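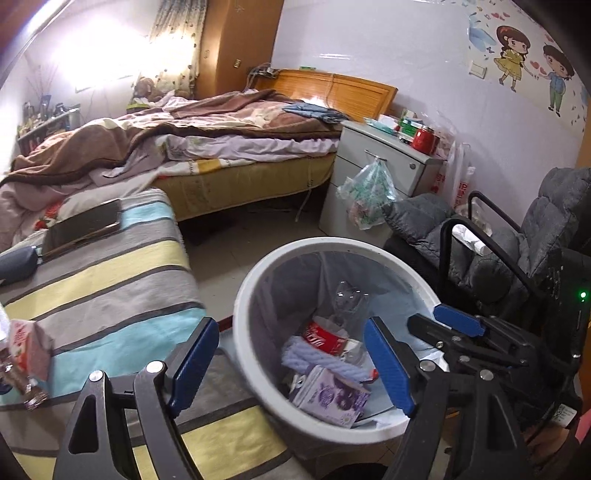
About Botside

Botside is the robotics club at Foltstead School. We meet in the Rislow building, next to the wood shop, and any student from grade 7 up can join. You don't need to have built or coded anything before.

The club started in October with 5 students and one box of parts. There are now 16 of us. Chantelle Shabalala, who teaches physics, runs the sessions, and older members look after the tools and the battery charging.

What we work on

Our main project is household pickup. We want a machine that can take hold of the ordinary things people leave around a bedroom – cups, cartons, tissues, plastic bottles – and put them where they belong. Part of the work is done with a hand-held gripper, with two jaws and blue finger pads. A student picks something up with it, moves it and lets go, and the recordings go into our training set. As of 25 Mar 2025 we have 1,492 recordings that passed our checks. Ones with a blocked view or a missing label are taken out and done again.

Soft things are still the hardest. A bottle keeps its shape when the jaws close, but a tissue or a bag folds in ways that are difficult to plan for. Two members are comparing pad shapes this term and keep their notes in the blue binder by the door.

Other members work on code, wiring and 3D printed parts. You can switch groups at the end of a term.

The Sithole Cup

Each year we enter the Sithole Cup, a regional contest for school teams. The task this time is to clear a small furnished room against the clock. Our entry is called Foltstead Two. It can drive and turn on its own, and the arm is being rebuilt after a gear stripped in practice.

Joining

Pick up a form at the front office and have a parent or guardian sign it. There is a small fee each term for materials – ask Ms. Shabalala if that is a problem and she will sort it out. Safety glasses are provided. Long hair has to be tied back at the bench, and food stays outside.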